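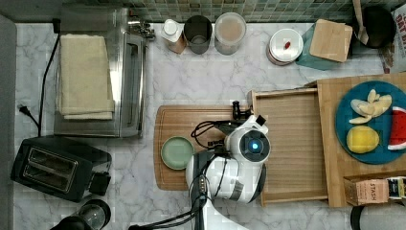 Pantelis Kyriakidis started his robot arm in September, in the kitchen of his own flat, and on Fri 16 January he let me visit. I build small things in a shared workshop in Sarantis, so I came with many questions. He calls the project Rekero. The white arm is the third version, and the black gripper is the part which he has changed most often. It works over a wooden cutting board with a small pale green plate on it, and the fruit has its own blue plate on the bigger board to the right: banana in pieces, a lemon, a slice of watermelon. The task for this winter is to move one piece from the blue plate to the green one.

The banana is the hard part, Pantelis told me. It is soft, and the fingers must close slowly. He has a notebook with 200 attempts in it, and he writes the closing force next to each one. I liked this notebook very much.

We spoke a long time about cables. On my own arm they go inside, and every repair takes me an evening. He keeps his outside – not so pretty, but he can change one in 12 minutes.

His friend Christos Vasilakis writes the software and came later with coffee. He wants to try softer finger pads next. I asked for the drawings, and Pantelis will send them to our workshop.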